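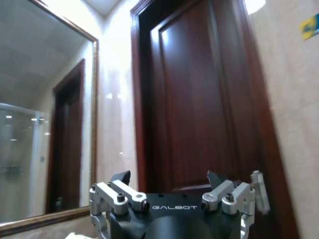 Home and Workshop Robotics
Handout 4: Bringing up a parallel gripper with a wrist camera
Instructor: Timo Ehlers. Bench support: Osvaldo Guimarães.

This handout covers the steps between a gripper that is bolted together and a gripper you can trust near a door, a countertop or a person. It assumes you finished Handout 3 and that your arm already moves under manual control. If it does not, do that first.

1. Mechanical check

Power off. Open and close the linkage by hand through its full travel. Both sides should move by the same amount and meet in the middle. If one side leads, loosen the bracket on that side, square it, and tighten it again.

Check every hex-socket screw on the linkage arms. Use a small amount of medium threadlocker on screws that go into aluminum. Keep it off the joints. A screw that works loose at the finger end shows up first as a fingertip that no longer lines up with its partner.

Run the motor cable with enough slack for a full wrist turn, then tie it down in two places. Most of the cable failures we saw last term were at the connector.

2. Camera placement

Mount the camera behind the fingers so that both fingertips and the gap between them are in view when the gripper is fully open. Some of the gripper body will show at the bottom of the picture. Leave it there. It gives you a fixed reference, and if it shifts between sessions you know the mount has slipped.

Lock the exposure before you record anything. Rooms in a house are harder than the workshop in this respect. Glossy wood, glazed tile and glass throw back the ceiling light, and automatic exposure will hunt every time the wrist turns.

3. Mirrors and glass

A mirror gives the door detector a second door. The reflected one often scores nearly as high as the real one, and the arm will plan toward it if you let it. Two fixes work well enough for this course:

Mark the mirror as a flat no-go surface in the Kornis map before the run.
Throw out any detection whose center falls inside that surface.

Do the same for shower glass. Depth readings through it are not reliable and should not be used for planning.

4. Approach test

Use a closed door with clear floor in front of it. Start with the wrist 300 mm from the panel and the gripper open. Set the speed limit to 50 mm per second. One person runs the laptop and the other holds the stop button. Move forward until the wrist is 45 mm short of your marked stopping point, pause for 2 seconds, and back out along the same path.

Repeat with the wrist rolled a little to each side. The door edges will lean in the picture. The planned path should not change. If it does, your camera-to-wrist transform is wrong and you need to redo the calibration from Handout 3.

5. What to turn in

One log file per run, in the Clestik folder under your group name
Your camera-to-wrist transform, with units written out
A short note on any run you stopped by hand and why

Reading before the next session: chapter on grip force in the Portela notes. Bring a soft object and a hard one of similar width.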